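Chez Gisari, portes ouvertes et linge plié

Visite de l'atelier Gisari pendant les portes ouvertes de juillet. Arrivée à 14 h, en retard, badge mal imprimé. La responsable de la démonstration nous attendait déjà devant la table. Elle n'a pas souhaité que son nom figure ici — « mettez l'équipe, c'est l'équipe qui a tout fait » — donc ce sera l'équipe, au singulier, avec sa voix à elle.

L'entretien s'est fait en deux fois. Une partie debout, pendant la démo, avec le bruit. L'autre dans la petite salle du fond, porte fermée, café tiède.

D'abord le projet. Il s'appelle Rodance, il a démarré chez Trudholm, le fabricant de matériel de blanchisserie, avant d'être repris par Gisari. Pourquoi cette reprise ? « Trudholm fait des machines qui lavent et qui sèchent. Plier, ils ont essayé, ils ont arrêté, ils nous ont laissé les plans et deux caisses de moteurs. On a jeté les moteurs. » Et les plans ? « On en a gardé sept pages. »

Le robot, tout le monde ici l'appelle Stan. Je demande d'où vient le nom. « De standard. Le bras standard, sur le premier bon de commande. Quelqu'un a abrégé et voilà. Les visiteurs pensent que c'est un grand-père. »

Stan plie des vêtements. Des shorts, des pantalons, des tee-shirts. Pas les chemises, on y reviendra. La démo ce jour-là portait sur le bas seulement, des pièces tirées d'une caisse par les visiteurs eux-mêmes. Choix de l'équipe. « Si c'est nous qui choisissons le vêtement, les gens croient au truc. Et ils ont raison de le croire, j'ai vu des démos où la même serviette servait depuis un an. »

Public mélangé. Des gens de pressing, deux classes d'un lycée pro, des voisins venus pour les gaufres. Les lycéens posent les meilleures questions, elle le dit et je confirme. L'un d'eux a voulu savoir si Stan savait retourner une manche à l'envers. Réponse : non. Un autre, combien de temps pour un pantalon. Réponse : 62 secondes en moyenne, sur les essais de juin. Murmures dans la salle. Une dame de pressing a dit qu'elle le faisait en sept.

Je lui ressors la remarque une fois assis. Elle ne se vexe pas. « Elle a raison. Sept secondes, et elle regarde ailleurs en même temps. Nous on regarde, on réfléchit, on pince, on vérifie, on repince. La vitesse, on la travaillera quand le geste sera propre. Si on accélère maintenant on accélère les erreurs. »

Quelles erreurs ? Longue liste, je résume. La pince qui attrape deux épaisseurs au lieu d'une. Celle qui n'attrape rien du tout et continue le mouvement dans le vide, très sérieuse (les lycéens ont adoré). Le tissu qui glisse. Les cordons de serrage, une plaie. Les poches qui ressortent. « Un vêtement n'a jamais deux fois la même forme. Une pièce de métal, vous la posez, elle vous attend. Un short, vous le touchez, c'est déjà un autre short. »

Comment Stan apprend, alors ? Par imitation pour l'essentiel. Un opérateur guide les bras, la machine enregistre, on recommence. L'équipe a accumulé 745 pliages guidés depuis le début du projet, ratés compris. Surtout les ratés, insiste-t-elle. « Au début on les effaçait, on avait honte. Résultat, Stan ne savait pas se rattraper. Un pli de travers et il était perdu, il n'avait jamais vu ça. Maintenant on garde tout, et on montre aussi comment on corrige. »

Je demande qui sont les opérateurs. Des gens de la maison, et deux anciennes repasseuses embauchées au printemps. Ce sont elles qui ont changé le plus de choses. La hauteur de la table par exemple, et l'ordre des plis. « Nous on pliait comme des ingénieurs, en rectangles. Elles nous ont dit, commencez par la ceinture, lissez avant de plier, pas après. Trois mois de travail économisés en une matinée. Ça fait mal un peu. »

Et la table blanche ? Choix technique ou décor ? « Les deux. Les caméras séparent mieux le tissu du fond. Sauf le linge blanc evidemment. Le linge blanc, on le fait sur un tapis gris, et c'est moins beau. »
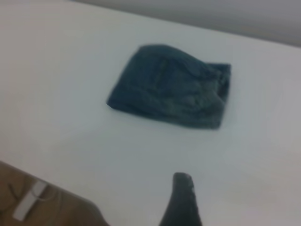 Reste la question du résultat, à quel moment on décide que c'est plié. Pas si bête. Chacun a son avis, chacun plie comme sa mère pliait. L'équipe a fini par écrire une règle : le paquet doit tenir quand on le soulève à plat et entrer dans la pile sans dépasser. Les petits creux, les bosses, tolérés. « On n'est pas dans une vitrine. Un client de laverie veut retrouver son short dans le sac, rangé. S'il y a une ride il la met quand même. »

Les chemises, donc. Silence, puis sourire. « Les boutons. Le col. Demandez-moi l'année prochaine. » Un prototype tourne déjà dans l'autre salle, fermée au public. Pas vu. Pas insisté non plus.

Sur l'emploi, elle répond vite, on sent que la question revient à chaque visite. Gisari vise les laveries d'hôtels et de maisons de retraite, là où on ne trouve plus personne pour le poste de nuit. Les gens de pressing dans la salle n'avaient pas l'air tous convaincus. La dame aux sept secondes a pris une plaquette, elle l'a pliée en quatre dans sa poche.

Prochaine étape, une installation d'essai dans une laverie, à l'automne si le financment suit. Elle ne veut pas dire laquelle. Les portes ouvertes fermaient à 18 h, il restait des gaufres.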